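Notebook, towel folding cell, Pollthorpe laundry

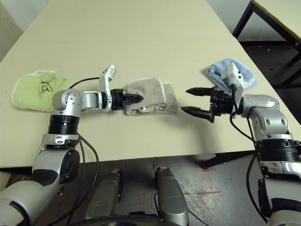
Entered by: shift engineering, Betico
Mar 27, 2023

Third week with the two-arm cell on small towels. Left gripper holds the fold, right comes in open from the side. Grey, lime green and light blue stock on the table, all with white edging. The grey is the hardest to get right. Its colour is close enough to the table top that the edge finder hesitates, and I have asked Presside whether the threshold can be set per colour.

Counts from the cell log: 800 towels on the early shift, 1173 on the late. The late figure includes restarts, so treat it as an upper bound. Hand folding at the same bench was faster per towel, but the bench stopped for breaks and for the trolley run.

Staffing. Four people folded on this line before. Three are still on it, and the fourth has moved to inspection at her own request. The work left for the three is loading, squaring up stacks and clearing faults. Loading is the part they dislike. It is paced by the cell, and the wait between towels is too short to do anything else in. Two of them said separately that they would sooner fold. Put to Chowdary as a scheduling question: swap loader and stacker every hour, or let the buffer run deeper so that the loader can step away. I prefer the buffer. It needs a longer infeed tray and no change to the program.

Wrists and shoulders: fewer complaints logged in March than in the month before. Too early to credit the cell, as the heavy bath sheets went to the other line in the same period.

Fault clearing is still done by whoever is nearest – this should be written down properly. At present the late shift resets from the panel and the early shift calls us. Draft a one-page procedure and let the folders correct it before it is issued. They know the usual snags better than we do, mainly piped edges folding under at the corner.

To do: grey threshold, tray drawing, reset procedure. Ask for restarts to be logged separately from finished towels.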